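Starkthorpe packing hall to keep its secondhand belt another year

July 11, 2021

The Starkthorpe packing hall will hold on to its secondhand conveyor for at least another year, its managers said, after members had been told in February to expect a replacement by summer.

The hall, which sorts and boxes small household goods for local sellers, bought the belt used from Hallix and has been paying for repairs ever since. The building was closed for 13 days this spring while a drive roller was changed. Members were then asked to approve a fee increase of $6 a month, on the understanding that the money would go toward new equipment. The increase went through. The new equipment has been put off.

In a two-page notice, the hall now says the existing line is "fully adequate for current volumes." It gives the volume as 139 boxes on a normal day, against the 200 that were promised when the line was put in. How a belt that falls well short of its target can be fully adequate is not explained, and the notice does not say what the line would manage in the weeks before the holidays, when the work piles up.

The surface is dark green and matte, with faint scuffs, light streaks and a few pale smudges along its length. Silver rails run down both sides. Wear of that kind may mean very little - a belt can look tired and run well - but the notice skips the subject of condition entirely, and no inspection report came with it.

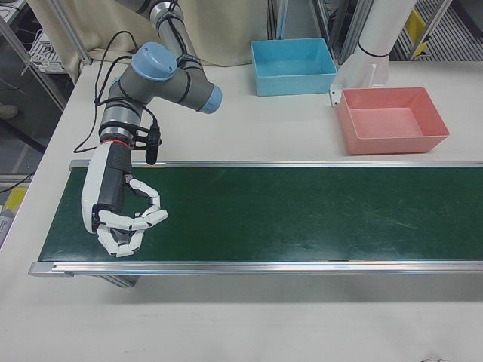
Jia wrote on the members' page that the belt was the wrong thing to argue over. The slow part is the taping table at the far end, the comment said, and a faster line would only stack boxes up in front of it sooner. If the fee money is sitting there unspent, put it into a second table and a decent set of scales.

That may be right, though it is hard to square with the plan members voted on, which mentioned the taping table only in passing and scales not at all. A quote from Holtis for a replacement line was attached to that plan. The hall says the quote has since lapsed and that it has not asked for another.

The extra fee will stay in place. According to the notice, the money is being held in a "general improvement reserve," a name that did not appear in anything sent out before the vote. The hall says it will look at the line again next February.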